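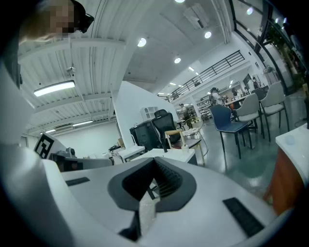
Meine Großmutter hatte für Nudelteig genau eine Regel, und die lautete: Finger weg, der schläft. Ich habe das jahrelang ignoriert. Ich war jung, ich hatte Hunger, und ich fand, ein Teig solle sich gefälligst beeilen — mit dem Ergebnis, dass meine Tagliatelle beim Ausrollen zurückschnurrten wie Gummibänder und ich fluchend in der Küche stand.

Umgestimmt hat mich dann Babita Ahuja. Bei ihr habe ich im Dezember einen Kochkurs gemacht, in einem winzigen Laden namens Brokitora, vier Leute an einem Tisch, alle mit Mehl bis zu den Ellenbogen. »Du knetest, als wärst du sauer auf ihn«, sagte sie zu mir. War ich ja auch ein bisschen!

Seitdem ruht mein Teig zwei Stunden, gut eingewickelt, und ich gehe solange spazieren oder telefoniere mit meinem Freund Uriel Cisneros, der übrigens schwört, dass man Eier komplett weglassen kann (Hartweizengrieß, lauwarmes Wasser, fertig). Wir streiten darüber seit sieben Jahren. Er hat mir sogar mal ein Paket getrocknete Orecchiette geschickt, selbst geformt, ein Drittel davon zerbröselt, und ich gebe zu: Die heilen waren großartig.

Mein Rezept bleibt trotzdem das mit Ei. Vier Eier, Mehl nach Gefühl, eine Prise Salz, kein Öl. Im Sommer braucht der Teig mehr Mehl, im Winter weniger, und wenn er an den Fingern klebt, warte ich kurz, bevor ich nachstreue. Dazu am liebsten Butter und Salbei — der Salbei darf ruhig richtig knusprig werden, und Parmesan kommt bei mir erst am Tisch drüber.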